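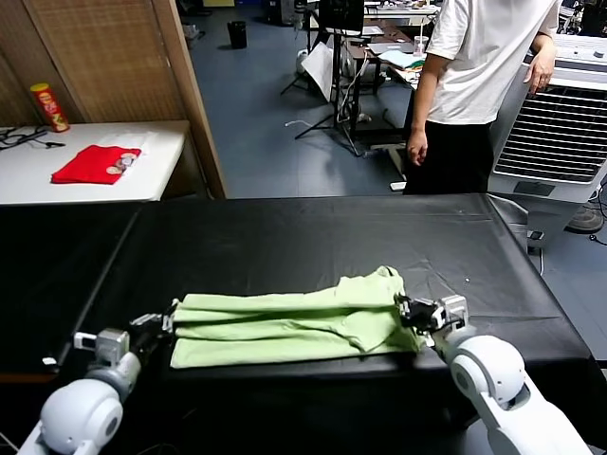 ## Morkano's shareholders should get their vote on the bonus plan

Morkano wants to pay its chief executive, Vlastimil Bartoš, a bonus worth 58 percent of his salary for a year in which profit fell and the dividend was cut. The board says the plan was agreed on before the year began and that a deal is a deal. I own 1000 shares, bought when the company was still called Anghel, and I don't accept that.

The bonus has 2 targets. One is sales growth, and Morkano met it only by buying Trastport in September. Any company can grow its sales by buying another one. The money came from the shareholders, and now we're asked to pay again for having spent it.

The other target is "strategic progress." Aurelia Barbu, who chairs the pay panel, told investors that the panel uses its judgment on this one. The annual report gives it a single paragraph, and I read it twice without finding a number in it.

Delia Hodoroagă has argued in her newsletter that small holders should leave this to the funds. I disagree. The funds backed the last plan without a question in public, and several of them hold shares in Plakik, which pays its managers the same way. They are unlikely to object at one company to what they accept at another.

Stavros Moschos, the founder, still holds enough stock to block the plan if others join him. He has his own quarrel with the board over a seat he lost, and some people would vote yes just to keep him quiet. That is a poor way to decide on pay. He can be a difficult man and still be right about this.

What I'd like is simple enough. Take the Trastport sales out of the growth figure and work out the bonus again. Print the strategic goals at the start of the year, with numbers. If Bartoš earns his money on those terms, I'll vote for it. As it stands, my proxy form says no, and I mailed it this week.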